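Mugs, Mugs, Mugs: How to Store Them, Show Them Off and Keep Them Clean

Kitchen Tips | 2/19/23

I love mugs. I love them fat, thin, ribbed, speckled and covered in leaves, and I will happily drink the same tea from four different ones in a day to see which suits it best. What I don't love is opening a cupboard and having to lift out six of them to reach the one I want! So last August I took everything off the shelves at home and started again, and these are the tips that have stuck.

Start with the table, not the cupboard. Clear a good stretch of it, wipe it down, and bring every cup and mug out to it, including the ones from the car, the shed and the bedside table. You can't plan storage for things you've forgotten you own. Put like with like if you want to, but I prefer to mix them up at this stage because you notice each one more.

Then give yourself a bit of height. A small raised shelf (a board on two metal legs is plenty) doubles the space on a worktop straight away, and the things you pick up every morning can sit in front of it. 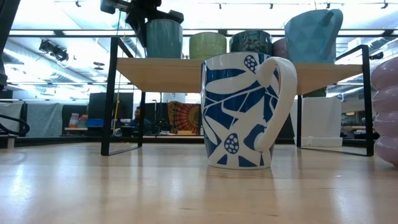
My own riser is a shop-bought one, 460 mm long, and I'd buy it again tomorrow. If you'd rather make one, a plain offcut and a pair of hairpin or loop legs will do the job in an afternoon. Sand the edges well, oil the board twice, and stick felt pads under the feet so it doesn't scratch the table when you drag it out to clean behind it (you will drag it, everyone does).

Tall pieces such as jugs go at one end. I tried mine in the middle for a week and kept knocking it with my sleeve.

Next, trays! A tray is the best friend a mug collection can have. You can carry the lot to the sink in one go, you can turn it round to get at the back row, and any drips stay off the wood. Leave a finger's width between mugs and let the handles point whichever way your hand comes from. Two rows is my limit. With three, the ones at the back never get used and just gather dust.

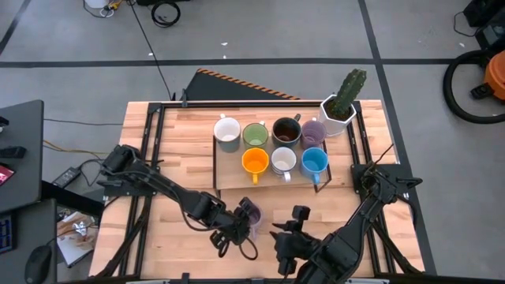
Colour is where the fun starts. I used to line mine up like a paint chart, light to dark, and it looked lovely until the first wash. Now I put a pale one next to a strong one and leave it at that, so it doesn't matter what order they go back in. A little plant on the corner looks good too, and a cactus is ideal as it won't mind if you forget to water it.

Ribbed and ringed mugs need a touch more care. They're gorgeous to hold, but tea and dust settle in the grooves, and a flat sponge slides straight over the top. Use a soft bottle brush or an old toothbrush with a little bicarb on it, and go round, following the rings. Rinse in warm water and leave upside down on a folded tea towel.
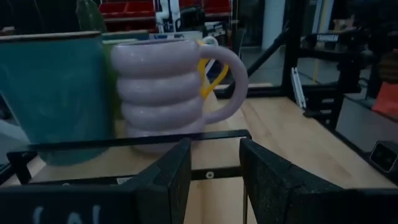

Can you stack mugs that have different shapes?
Only if the top one sits on the rim of the one below without rocking, and never more than two high. Anything with bulging sides is better on its own.

Handles are the weak point, so don't hang a heavy mug on a thin hook. I use the wide Stiter hooks under my shelf, and I keep them for the light, straight-sided cups. Big breakfast mugs and soup mugs live on the lowest shelf, where you can get both hands round them.

Look inside your mugs now and then as well. Ridges on the inside hold on to coffee stains. Fill the mug with hot water and a spoonful of bicarb, leave it for 28 minutes (the length of my favourite radio comedy!) and wipe round with a soft cloth. Skip the wire wool, especially on a speckled glaze.
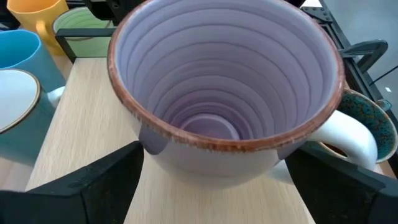

Reading time: 4 minutes

One more for the glaze lovers. If a rim feels rough against your lip, run a fingertip round it slowly in good light. A rough patch may just be the glaze, but a sharp spot is a chip, and a chipped mug should come off tea duty. Pens, paintbrushes and seedlings all like a retired mug.

And do rotate them. Every Sunday I swap a few from the back of the cupboard with a few from the tray, and it feels like having new ones for nothing. Wipe the tray while it's empty, check the felt pads, and put the kettle on.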